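Washing at home: what I learned in a small apartment

When I moved to my own apartment, I washed everything at 56 degrees, because my grandmother did it so. Two sweaters became the size for a doll. After this I started to write down what works, and my neighbor Zainab Nwosu added her own advice in the margins.

Sort the evening before. I make one pile for towels and sheets, one for dark clothes, and one for things I am afraid of. The last pile is washed cold, with a short program and slow spin. Close the zippers, but leave the shirt buttons open, so the button holes do not stretch.
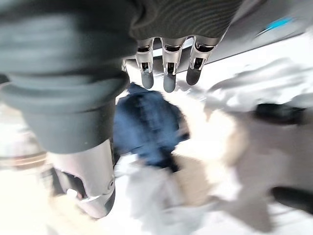 Look in every pocket, also the small one inside the jeans. One paper tissue can cover a whole load with white crumbs. If it happened already, do not wash again. Dry the clothes completely, shake them outside and take the rest off with a damp rubber glove.

Detergent is where most people use too much. Our water is soft, and for a normal load I take half of what the package says. Towels that feel stiff often have old soap in them. Wash them one time with no detergent at all, and look through the door in the middle of the program – if there is foam, you know where it comes from. 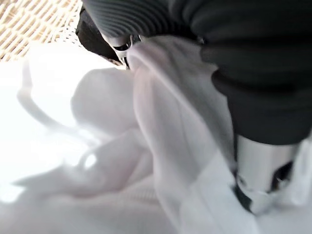
Can I use vinegar in place of softener?
A small cup of white vinegar in the softener drawer is fine for towels now and then. I do not do it every week, as it can be hard on rubber parts, and it must never meet bleach.

For wool I fill the sink with cool water and a spoon of wool soap, press the sweater softly for a few minutes, and rinse in water of the same temperature. Never twist it. Roll it in a dry towel, step on the roll with clean feet, and dry it flat. A basket should have some holes for air, and damp things should not stay in it overnight. 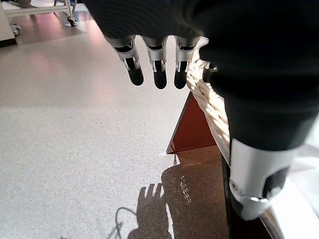 A rim of woven rope is kind to thin fabrics.

Every Monday I clean the washer a little. Wipe the rubber ring around the opening, also in the fold below, where hair and coins hide. Pull out the drawer and brush it under warm water.

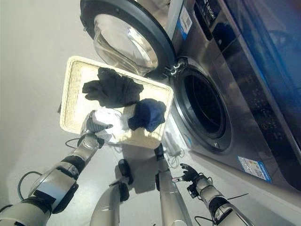 Leave the door open for some hours after the last load, and the drawer too. If you have small children or a cat, look inside before you close it. The filter I empty every 4 months, with a flat tray and an old towel on the floor. There is always more water than you think, so take the bigger towel.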